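My visit to the Durmont road crew at Sakside

I got to the Sakside depot at 9 with a thermos and the wrong shoes. Yasmine Badawi, who runs the inspection side, found me a spare pair of boots (two sizes up!) and walked me straight through to the coffee, so we were friends right away.

The job is checking highway surface, edge lines and guardrail, 364 miles of it. For years that meant two people in a slow truck, one driving and one calling out cracks to a clipboard. Now the Durmont unit does the looking by itself and the crew goes through what it brings back.
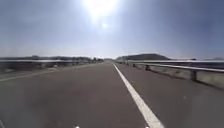
I'd pictured a lot of empty desks, but the office was packed and pretty loud. Abdelaziz used to be a driver and now he reviews footage in the mornings, then heads out with the repair van after lunch. He likes the van part. The screen part gives him a headache by 11, and he told Yasmine so while I was standing there, and she wrote it down.

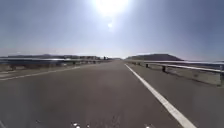
Lunch was lentil soup from the place across the lot, very good, get the bread. People talked mostly about shifts. Night work is way down, which the parents love, but the night pay went with it and a couple of folks are still sore about that. There were 107 repair tickets on the board when I came in, and the arguing over which ones to do first is still done by humans, with markers. 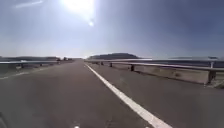
In the afternoon I got to sit in on the Brullside handover, where the day's list goes to the other depot by phone. I gave the boots back and drove home with blisters anyway. Yasmine says I can come again in September, when they start training the next group of reviewers.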